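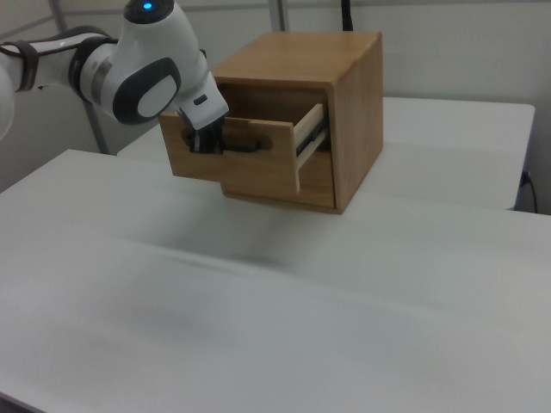
Solid wood takes up moisture from the air and gives it back, and its width changes as it does so. Length along the grain barely changes. These two facts account for most of the questions sent to the Hlongwane service desk about doors that bind, drawers that rattle in winter and panels that split. The size of the piece does not exempt it. A small wooden cabinet kept on a tabletop, such as the one on the white table, follows the same rules as a full-height wardrobe, although the movement in each part is smaller and the clearances are usually tighter to match. The answers below apply to indoor furniture with solid wood parts. Outdoor pieces and boats are outside the scope of this page.

Reading time: 6 minutes

Why does my cabinet door stick in summer and close freely in winter?

Indoor air in most of the country holds more moisture in summer. A flat-sawn door panel swells across its width until its stile meets the case or the neighboring door. When the heating comes on, the indoor relative humidity falls and the gap returns. A door that sticks only part of the year should not be planed at the peak of the sticking. Wait until the air is drier, measure the gap, and remove material only if the gap is still too small at that point.

How much does wood move?

It depends on the species, the direction of the cut and the change in moisture content. Movement along the growth rings (tangential) is commonly close to twice the movement across them (radial). A quarter-sawn board is therefore more stable in width than a flat-sawn board of the same species. As a worked case, take a flat-sawn panel 297 mm wide. If the species changes by a quarter of one percent in width for each one-point change in moisture content, a change of four points moves the panel by one percent, or just under 3 mm. That is enough to close the gap on most inset doors.

What is the difference between relative humidity and moisture content?

Relative humidity describes the air. Moisture content describes the wood and is the weight of water in it divided by the weight of the dry wood. If the air stays constant for long enough, the wood settles at a matching moisture content, called the equilibrium moisture content. The two values are not interchangeable. A reading of 50 on a hygrometer does not mean the wood is at 50 percent.

Which instrument do I need?

For a room, a hygrometer. For a board, a pin or pinless moisture meter. We supply the Wondico hygrometer with service kits. Any unit that can be checked against a salt reference is acceptable. To check one, seal it in a clear bag or jar with a bottle cap of table salt that has been dampened to a slurry. Leave it overnight at room temperature. The reading should be 75 percent. Write the difference on a label and stick it to the back of the instrument. Do not let the slurry touch the sensor.

Where should the hygrometer go?

At the height of the furniture, away from windows, vents and outside walls. A reading taken on a shelf above a radiator describes the shelf above the radiator. If the furniture stands against an outside wall, take a second reading behind it. The air there is often cooler and its relative humidity higher, and this is a frequent cause of warped backs and mildew.

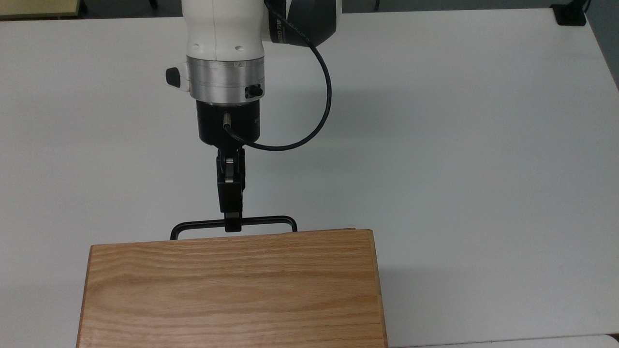
Leave at least a finger's width between the back of the piece and the wall, and check again after a week of cold weather.

A board was delivered at 13 percent. Can I use it?

Not yet, for indoor work in a heated house. Stack it indoors on stickers of even thickness, placed directly above one another, with air on all faces. Seal the end grain if this has not been done. Take a reading weekly and record it. The board is ready when consecutive readings agree and match those from a piece of the same species that has been in the room for a year. For stock 19 mm thick that has already been kiln dried, 14 days is sometimes enough. It can also take much longer. Go by the readings.

Does a finish stop the movement?

No. A finish slows the exchange of moisture. It does not prevent it. Film finishes such as varnish and shellac slow it considerably, and oils such as Vikley slow it very little. The important point is balance. A panel finished on the face and left bare on the back exchanges moisture faster on one side and will cup. Apply the same number of coats to both faces and to all edges, including the top and bottom edges of doors.

Should panels be glued into their frames?

No. A solid panel should float in its groove. It may be fixed with a short line of glue or a single pin at the center of the top and bottom rails, so that it moves equally in both directions. A panel glued all the way around has nowhere to go and will crack or force a joint. Plywood and MDF panels may be glued. Their movement in width is small enough to ignore at furniture scale.

My panel already has a crack. Should I fill it?

Not with hard filler. If the crack was caused by dry air, it will try to close when the humidity rises, and the filler will hold it open or extend it. First find out what is restraining the panel. Old finish or paint in the groove is a common cause and can be cut free with a thin blade. Our Joslow workshop repairs cracks in October or later, when readings have settled. Narrow cracks are glued and closed with light pressure. Wide ones receive a tapered strip of the same species with the grain running in the same direction.

Are two hinges enough on a small door?

Yes, in most cases. Sticking attributed to humidity is sometimes a loose upper hinge. Lift the door gently by its free edge. If it rises, tighten or replug the screws before removing any wood.

Who maintains this page?

The text is by Reshma Oosthuizen. Mbali Gumede checks the figures. Last revised Friday, September 20, 2019. Corrections may be sent to the service desk with the species, the part and the readings taken.

This site uses cookies to remember your settings. By continuing to browse you accept their use. Accept | Settings

Contact the service desk | © 2019 Hlongwane | Back to top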